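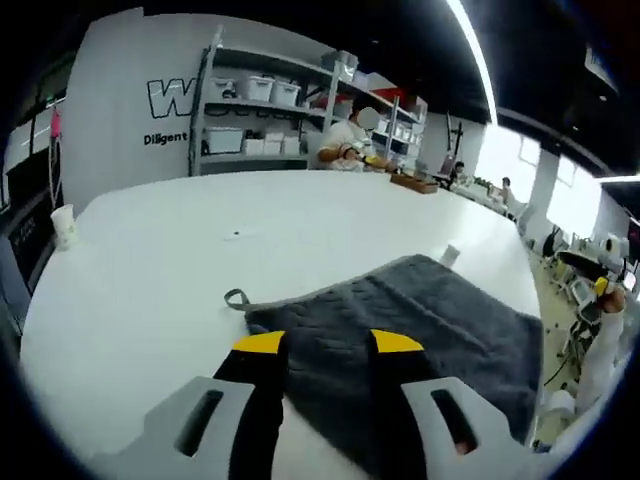
**Ticket 3000, Zarik hand towels, hanging loop and shrinkage**
Opened: Nov 5, 2019
Status: open, waiting for the supplier

The problem is with the dark gray towels from the Zarik order. After washing, some of them become shorter on one side and the border pulls the cloth, so they do not fold to a clean rectangle. The one on the white table has the lighter gray border and the small hanging loop at the corner, and even when it is spread flat the surface stays slightly rumpled. I would like to know if this is normal for this fabric.

**What I tried**

1. Washed at 60 degrees with the usual powder. *I correct myself: the program was 70, I have read the dial again.*
2. Dried on the line, by the loop. The corner with the loop became longer than the others.
3. Dried flat. Better, but the border is still tight.
4. Measured after step 3: long side is 78 cm. I did not measure before the first wash, which was my mistake.

The older towels from Brandão went in the same machine and have no such problem, so I do not suspect the water.

**Questions to Avport (supplier)**

- Which temperature is correct? The label has only a symbol and it is already faded.
- Is the border made from a different yarn?
- Can we exchange the 9 towels which are not yet washed?

**Update:** Avport answered that the question was passed to Zarik. Until then please wash this color cold and do not hang it by the loop.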